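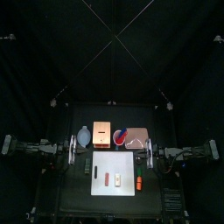
The Pause That Did Not Hold

A minor injury at the Dinska Institute led to a review of how robot arms are stopped, and of what they do when they are started again

By the standards of industrial robotics, the arms used at the Dinska Institute in Foltdale are small. They are mounted at tabletop stations, where they spend the day picking up cups, blocks and toys and putting them down somewhere else. An operator guides them through each task, and the recorded motions are later used to train software that is meant to perform the same tasks without help. The objects are light and the speeds are modest. For several years the institute's risk assessment classed the stations as low hazard.

That classification was withdrawn in February, after an arm that its operator believed to be paused began to move while her hand was on the table.

The operator, Bezawit Gashaw, had been at the institute for two years and had completed the full course of safety training. She was in the middle of a routine session when a cup tipped over near the edge of the work area. She pressed pause on her controller, saw the status line on the monitor change to "paused," and reached in to set the cup upright. Shortly afterward the arm swung inward and the gripper closed on the side of her index finger.

"I had done it many times," Gashaw said. "You pause, you fix the table, you go on. I was looking at the cup. I did not see the arm until it had my finger."

A colleague at the next station pressed the emergency stop, which cut motor power as designed. The gripper relaxed and Gashaw withdrew her hand. She was treated for bruising and returned to work the following day.

What the logs showed

The institute closed its stations the same afternoon and began an internal investigation. Its first finding was that the arm had not acted at random. The path it followed matched, joint by joint, a motion Gashaw had made with her controller before she pressed pause.

The explanation lay in Moges, the control software that carries commands from the operator to the arms. Moges was written to tolerate short interruptions in the network. When the connection dropped, commands from the controller were held in a queue, and when it returned they were sent on in order. An interruption of less than 900 milliseconds was treated as harmless and was not reported on the operator's screen.

On the day of the injury there had been a series of such interruptions, each one short enough to pass without a warning. The queue grew and was never fully cleared. The pause command did what it was written to do, and stopped new commands from entering the queue. It had no effect on commands that were already there. The screen reported the state of the controller, and the controller was indeed paused. The state of the arm was not shown anywhere.

Investigators then went back through 471 recorded sessions. In eight of them, an arm had moved after a pause. No one had been hurt on those occasions, and only one had been written up. The entry in the station log read "arm drifted, restarted," and no further action was taken.

The institute's report is direct on this point. Operators had come to regard small unexpected motions as a normal part of the work, and the reporting form gave them no reason to think otherwise. It asked whether an object had been damaged, whether a cable had come loose and whether the session would have to be repeated. It did not ask whether a person had been within reach.

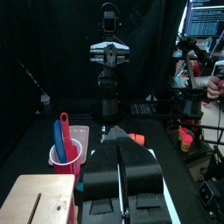 The habit of reaching in is harder to correct than the software. Work at these stations involves frequent resetting. Between attempts, the objects have to be returned to their starting positions, and a session can include dozens of such resets. Dropped items, a cup on its side or a block that has slid under a gripper all bring a hand to the table. A procedure that adds even half a minute to each reset will, over a full shift, reduce the amount of data collected, and supervisors were aware that a slower procedure might be quietly set aside within weeks.

The institute considered light curtains of the kind used around factory presses. A trial showed that the arms themselves broke the beams during ordinary work, and the trial was ended. A physical gate was also rejected at the planning stage.

The arrangement finally adopted is simpler. Each station now has a hold switch that the operator must keep pressed for the arms to receive any motion command. When it is released, motion commands are blocked at the arm's own controller, the queue in Moges is erased, and a lamp on the station changes color only after the arm has confirmed that it is still. Operators are instructed to watch the lamp and to disregard the monitor. Motor power stays on, so that a raised arm does not fall onto the table, and this was a matter of some debate. The emergency stop remains in place and unchanged.

Akcombe, the contractor that maintains Moges for the institute, issued a revised version in the spring. It discards any command older than a fixed limit and shows every interruption on the screen, however brief. In a written statement the company said that the earlier behavior had been "a design decision made for smooth motion, which did not take adequate account of people working inside the reach of the arm."

Return to service

The stations reopened in stages, and the last of them was cleared for use on July 6, 2024. Each was required to pass a test in which the network was interrupted on purpose while an arm was in motion and a foam block, placed where a hand might be, was watched for contact. Two stations failed at the first attempt. In both cases the hold switch had been wired to the wrong input.

Resets now take about 13 seconds longer than they did before. The institute has lowered its daily targets to match, and has stated that the targets will not be raised again without a new risk assessment.

Gashaw has since been asked to help revise the training course. The old version included a single page on pausing a session. In the new one, trainees spend their first morning releasing the hold switch, waiting for the lamp and reaching in only when it has changed – with the arms moving, and with a supervisor causing faults without warning.

"They find it slow," she said. "I tell them that it is slow, and then we do it again."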